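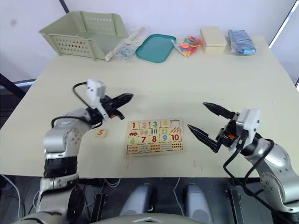
Endorsement coding, Brernthorpe set

15/01/2026

Finished the second pass on the mailers. 204 in the box, all from the Brernthorpe council race last June. The question is still whether a line like "backed by former officials from both parties" moves anyone, or whether campaigns print it to please donors. I lean toward donors, which is a reason to be careful with my own coding.

First problem. Pramer's memo says cross-party endorsements "shift the middle." I read it twice looking for where the middle is defined. It's whoever answered "neither" on one question, asked after they had been shown the mailer. You can't sort people by a thing you may have just changed. Wrote that in the margin of the shared copy. Whoever has it next, please don't erase it again.

Second problem is ours. Pledus tags anything with the word "former" as an endorsement. So a former shoe factory being turned into apartments is now supporting a candidate. I pulled 28 of these by hand and there are surely more in the folded inserts, which scanned badly.
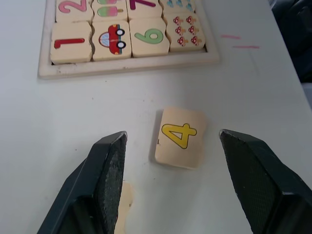
Yellow 4 tile on the tabletop, tray to the upper left.

Phone survey came back at 1,507 completes. Sounds like plenty until you cut it by ward and by whether they remember getting any mail at all. Most don't, or say they don't. The ones who do remember are the ones who vote in everything, and they had made up their minds before the printer was paid. I'd like to see the raw recall answers before anybody draws a chart. Asked for them, got the chart.

Also not happy with the label "elite cue" in the codebook. A retired county clerk and a former cabinet secretary are both in there. Split it into local and national, or drop it.

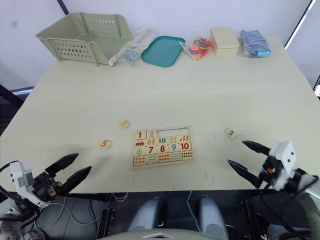
Tried the split on a small batch anyway. Local names look a little better than national ones, but the local ones all ran on the mailers with the property tax message, so who knows what people were reacting to. Sfeir can weight for that in theory. In practice Sfeir gives me a different answer depending on the order I load the wards, and I've stopped calling that a rounding issue.

Reran it with the wards sorted by name, then by size. Sign flipped on 4 of them. Saved both outputs under today's folder.

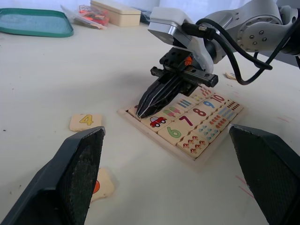
So nothing goes in the draft from the weighted runs. Plain counts only, with the bad tags taken out and a note saying how they were taken out.

To do: rescan the inserts. Get question order from Pramer in writing. Recode "former" by hand for the ones left, two readers, no peeking at each other's sheets. Check whether the west side mailers went out before or after the debate, as the postmarks don't match the invoice.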